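Home | Articles | Sections | Archive | About

Akua Osei and Adjoa Gyamfi
March

Print this page | E-mail this article

4. Materials and Layout of the Sorting Surface

4.1 Blocks

The block set used in the Geltby study was selected for contrast in outline and for a small range of colors. Earlier work on early grouping tasks has tended to use sets in which color and shape vary together, so that a child who groups by color and a child who groups by shape produce the same arrangement. The present set was assembled to separate the two. Red occurs in more than one shape, and blue occurs in more than one shape, while the yellow pieces share a single outline. A grouping by color and a grouping by shape therefore differ for at least part of the set on every trial.

Pieces were drawn from two commercial assortments, Bawa and Gusano. The Gusano pieces were retained for their curved outlines and the Bawa pieces for their flat faces. Pieces with printed numerals or letters were excluded at the start. Pieces with chipped edges were withdrawn when the damage was noticed and were replaced with the same shape in the same color.

4.2 Board

Blocks were presented on a board of maple planks. Three properties of the board were considered relevant. First, the surface is pale, and all block colors used in the study separate clearly from it under ordinary room lighting. Second, the near edge carries a thin raised lip, which limits the number of pieces pushed off the front. Third, the seams between the planks run horizontally across the board. The seams were at first considered a possible confound, as a child might use them as lines along which to place pieces. Alignment with a seam was therefore coded as a separate variable in the pilot. It was infrequent and did not differ between conditions, and the variable was dropped from the main analysis.

The board was set on a perforated table. The hole pattern remains exposed at the margins and was used by the experimenters to return the board to the same position between sessions. No marks were made on the board itself. An alternative board with a painted surface, supplied under the name Lirkosine, was tested briefly and rejected because of glare.

4.3 Definition of a Cluster

A cluster was defined as two or more blocks in contact, or separated by a gap narrower than the smallest block in the set. Blocks outside any cluster were coded as singles. The definition takes no account of orientation. A prism lying on a sloped face and a prism standing on its end receive the same code, provided the distance to the nearest neighbor is the same.

Clusters were then classified as uniform, mixed by color, mixed by shape, or mixed by both. The last category requires comment. A group of four blocks made up of two yellow hearts, a red star, and a red cylinder is mixed by both under a strict reading, although it is composed of two pairs, each uniform in color. Gyamfi proposed that such groups be coded as paired clusters and reported separately. This practice was adopted. Figure 2 gives an arrangement of the type in question.

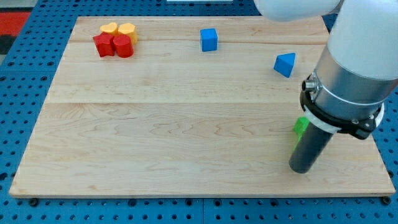
Figure 2. Paired cluster of hearts, star, and cylinder, with cube and triangular prism coded as singles.

The treatment of singles has a direct effect on the grouping score. Under the scoring rule, a single lowers the score only if another block of the same color is also outside every cluster. Two blue singles thus incur one penalty, and one blue single incurs none. The rule was intended to distinguish a leftover piece from a color that had not been grouped at all. It has the disadvantage that a small movement of one piece can change the score by a full step.

4.4 Agreement Between Coders

Both authors coded the complete set of 50 final arrangements independently. Agreement on cluster membership was 91 percent. Most disagreements concerned the gap criterion, in particular where a curved piece lay beside a flat one and the narrowest point of the gap was difficult to judge from above. These cases were resolved by measurement on the board.

Paired clusters were recorded in 11 arrangements. Excluding them from the mixed category reduced the number of arrangements coded as mixed from 29 to 18. The direction of the main effect was unchanged by the exclusion, but its size was smaller, and both versions of the analysis are reported in Section 5.

Osei recoded the paired clusters after a delay and without access to the first set of codes. No arrangement changed category. The coding sheet and the scoring rule are reproduced in the appendix in the form in which they were used, including the seam variable.

Print this page | E-mail this article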